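October, notebook 8, continued from the render tests

Picking up after the Clatano trailer conform. Reel 2 of the spin-off feature arrived overnight from Utodton as DPX plus a separate audio stem set. Head leader matches the last turnover. Tail leader is two frames short again, same as on reel 1. Padded it locally and left their copy alone.

## Creature shots, second pass

The marsh creature is in 14B through 14F. The Disovgate plates have the grain baked in, so any clean-up before the comp smears it. Order used today:

1. Degrain plate, keep the difference as its own layer.
2. Paint out the tracking markers on the water line.
3. Comp creature and spray.
4. Add the difference layer back, then match grain on the CG only.

Step 4 was wrong on 14C. The regrain went over the whole picture and doubled up in the sky. Visible at 1,000 nits on the grading monitor, hardly visible at 100, so check it on the bright setting. Redone with the creature matte inverted. Edge of the matte still chatters for a few frames where the neck turns. Left for tomorrow.

14E has a lens change halfway down the camera report that is not in the metadata. Went with the camera report and the solve closed straight away. Average error now under half a pixel. Anyone opening the old solve should bin it.

## Opening crawl

The studio wants the crawl text a shade warmer than in the first three films. Compared against the archive scan. The scan has faded towards magenta, so matching by eye gives the wrong answer. Used the printed colour chart on the can label and corrected from that.

Crawl speed is locked to the music edit. The new cue is 8 seconds shorter than the temp, and at the higher speed the text strobes on the small screen. Options:

- fewer lines in the third paragraph
- slightly smaller type
- start the crawl before the fanfare ends

Sent all three as low-res movies. The second looks best here but makes the credits style sheet inconsistent, as the end roll uses the same type size.

## Chowdhury stage, sound

Impulse responses taken at the Chowdhury stage for the throne room dialogue. Sweep length 20 s, two mic positions. The low end is untidy below 80 Hz, probably the air handling. High-passed before the convolution.

Sample rate on the second position was set wrongly on the recorder. File header says one thing, pitch says another. Fixed by rewriting the header, no resampling. Checked against the slate tone.

Helmet voice: band limit at 3,000 Hz was too dull once the music came in. Raised the upper corner and pulled 800 Hz down by 2 dB to take the honk out. Consonants are now clear on the nearfields. Not yet heard in the big room.

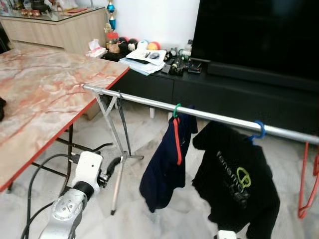 ## Open items

- 14C matte edge, neck turn
- ask Utodton about tail leader — same fault on two reels, so likely their export preset
- crawl: waiting for a choice
- helmet voice in the big room, with the final music
- disk space on the comp volume is down to around 800 GB; clear the old 14E solves and the first-pass degrains

Reel 3 turnover is due with the revised cue sheet. Do not start the conform from the preview EDL, the reel break moves.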